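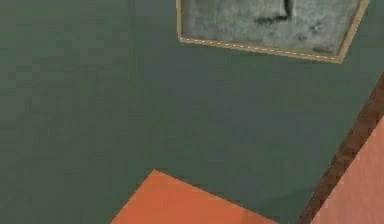 A green surface and a shallow tray.

My town of Hallden has 1,739 residents and a goal of 2,000, and the town's plan for getting there is a new slogan. We have had 26 slogan meetings' worth of opinions squeezed into 2 evenings, and the front-runner is "Hallden: Come See." See what, it doesn't say.

I like it here. I would like it more if the money for banners went to the bus to Xavier, which now leaves before the bakery opens and comes back after supper. A person can't move to a place she can't get out of — or she can, but she'll complain, and we have plenty of that already.

The other finalist was "Closer Than Flindo." This is true if you start from the right side.

People pick a town for the rent, the school and whether the library is open on their day off. Ours closes at four. Fix that, and you can paint anything you want on the water tower. I'd even hold the ladder.

10/09/2020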